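Stevville Computer Reuse Workshop
Progress report to the Strebel Fund
Period covered: March to August

Summary

The grant pays for the workshop to take in retired office desktops, test the parts, and put working machines back into homes and small community rooms in Stevville. By the end of August we had finished 48 complete desktops against a target of 100 for the full year. Spending is within budget. The main delay has been with processors and sockets, and most of this report is about that part of the work.

Intake

The largest donation came from the Wesar office closure in April. The machines arrived on pallets without a parts list, so the first three weeks went on opening cases and sorting. Boards, processors, memory and power supplies were separated and given shelf labels. We now hold 1927 labeled parts, including screws and brackets only where they are bagged as a full set. Chibuzor Okeke set up the label format and it has held up well. The one change we made was to add the board label number to each processor taken out of that board, so the two can be matched again later.

Hard drives are not covered by this grant. They are removed on arrival and handled under the separate agreement with the town.

Processor and socket work

In the first two months we tested boards only after the whole machine was back together. When a machine failed to start we often could not say if the fault was in the processor, the memory or the board, and we lost a lot of bench hours taking things apart again. From May we changed the order. Each board now comes out of its case and is worked on by itself, with the processor, socket and memory slots checked before anything else goes back on.

The green boards from the Wesar batch have been the bulk of this work. The cooler comes off first, then the old paste is cleaned from the metal cap of the processor, and the processor is lifted out only if the first start test fails or the cap looks damaged.

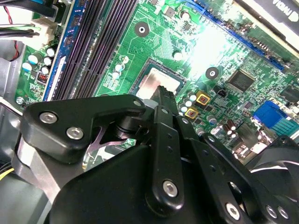
Do the memory modules need to come out before the processor is checked?
Take them all out for the first check, then put one back for the start test and add the others one at a time.

That order is now written on the bench card. It was worked out by Marietjie Shezi after a run of boards in May where a bad module had been taken for a bad processor. Eleven processors set aside as faulty in April were retested in June under the new order and nine of them passed. They have gone back into stock and six are already in finished machines.

Bent contacts in the socket remain the most common reason for losing a board. We send none of these out for repair – the cost per board is more than the board is worth. They are stripped for usable parts and the rest goes to the metal recycler in Peltov.

Handling and storage of loose processors

The original application included a line for storage trays. We bought fewer trays than planned and put the difference toward bench holders, with the agreement of the Fund in May. Processors had been going from the board to a foam sheet, and from the foam sheet to a bag, and some were being picked up by the flat of the hand. The rule is now that a processor is held by its edges only and goes straight from the socket to a holder. It stays there until it has been read, logged and bagged.

Reading the engraved text on the cap takes longer than we allowed for. On many of the older processors the lettering is faint, and paste left in the engraving makes it worse. We now clean the cap a second time before logging and use a desk lamp set low to one side. If the text still cannot be read, the processor is logged as unidentified and tried in a known good board. This is slow work and we do it at the end of the afternoon, after 3:30, when the main bench is free. 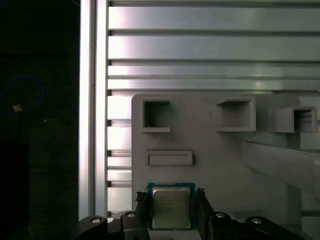
Keerthana Devadiga
Workshop lead, Stevville Computer Reuse Workshop

Training

Five people have completed the bench course since March and two more are partway through. The course was planned as four sessions and is now five. The added session covers only the removal and seating of processors, as this was where new people were least sure of themselves. Rosalie Pfister teaches it using dead boards from the strip pile, so no stock is at risk.

We had planned a printed handbook for the course. It is in draft. The sections on cases, power supplies and memory are done and the section on sockets is being rewritten to match the new order of work. We expect to print it in November.

Spending

The bench equipment line stood at 1595 dollars at the start of the period. It has paid for the holders, two desk lamps, a second test power supply, anti-static mats and cleaning supplies. A small amount remains and will go on paste and wipes. No other line has changed. Receipts were sent separately to Charmaine Msimang in July, and the August receipts will follow with the next quarterly claim.

Problems and risks

The number of finished machines is a little behind where it should be at this point in the year. The slow spring accounts for most of that. The rate since June has been better and, if it holds, we will reach the target in time.

We are short of coolers that fit the Wesar boards. A number of them came in with broken clips. A set of replacement clips is on order, and until they come we can finish only the machines that have a sound cooler of their own.

Next period

Finish testing the remaining Wesar boards. Clear the unidentified processors left from the spring. Print the handbook and run the bench course once more in the fall. Deliver the next group of desktops to the reading room and the tenants' office, both of which have signed for them.

We would like to discuss moving part of the unspent tray money to cooler clips, and will send a short written request before the next claim is due.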